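**Trarby Shorts Night, 23/03/2018**

I'm still buzzing from our student film evening! We showed 13 shorts in the old Drummond hall, and my favourite (a silly thing about a lighthouse at Tulamdale, all cut-out paper) ran just over 3 minutes and got the biggest laugh of the night.

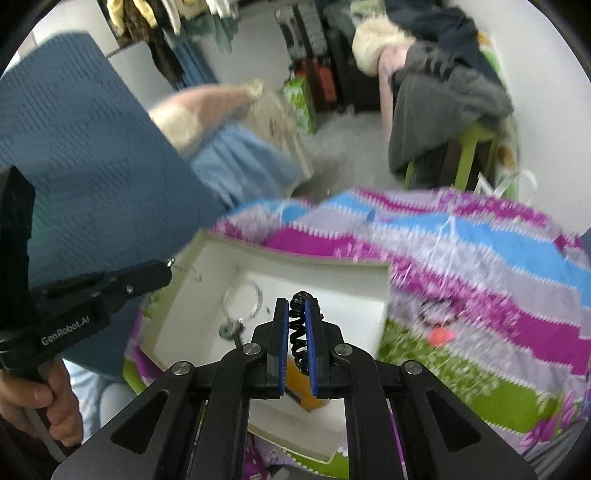

Our next workshop is in September and it's all about moving small objects frame by frame, so start saving bits and bobs now. Springy things are brilliant for it – a black coiled hair tie, squeezed upright, makes a lovely little column with a loop on top. Bring whatever you've got, and wear old clothes.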